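# Let the small festivals stay small

I've been going to the Sovov short film festival for long enough to remember when the tickets were torn off a raffle roll, and this September I came home grumpy for the first time.
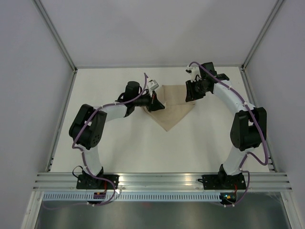
The films were fine, mostly. What got to me was the opening speech, in which we were told that admissions had reached 2,609 and that next year's target is 3,000. People clapped! I clapped too, out of habit, and then sat there wondering what I was clapping for. The old Musard cinema has the same seats it always had. More admissions means more screenings squeezed into a day, and you could feel it. On the Tuesday I had eleven minutes between two programmes — enough for the loo or a coffee, and I chose wrong.

And what goes first when the timetable is tight? The talking. Citlali Quintero had come a very long way with a lovely, odd film about her aunt's bakery, and she got two questions before somebody waved at her from the side door. Two! I had a third one ready, about the sound of the ovens, and I'm still a bit cross about it.

Then there's the submissions business. They had 1,368 entries this year, which the brochure prints in enormous type. I don't envy whoever had to watch them. My friend Faustino Cuevas reckons a big pile gives you better films at the top, and he may be right (he usually is about films, never about restaurants). But the best thing I saw, Sinidari, was tucked into a half-empty slot at ten in the morning, and I only caught it by mistaking it for something else.

I'd happily pay more for my pass. I'd happily see fewer films. Give me one good programme in the afternoon, one at night, and a long gap between them so we can all go over to Głowacki's for soup and argue about the ending. I've already written and told them so, and I've booked my room for next year anyway.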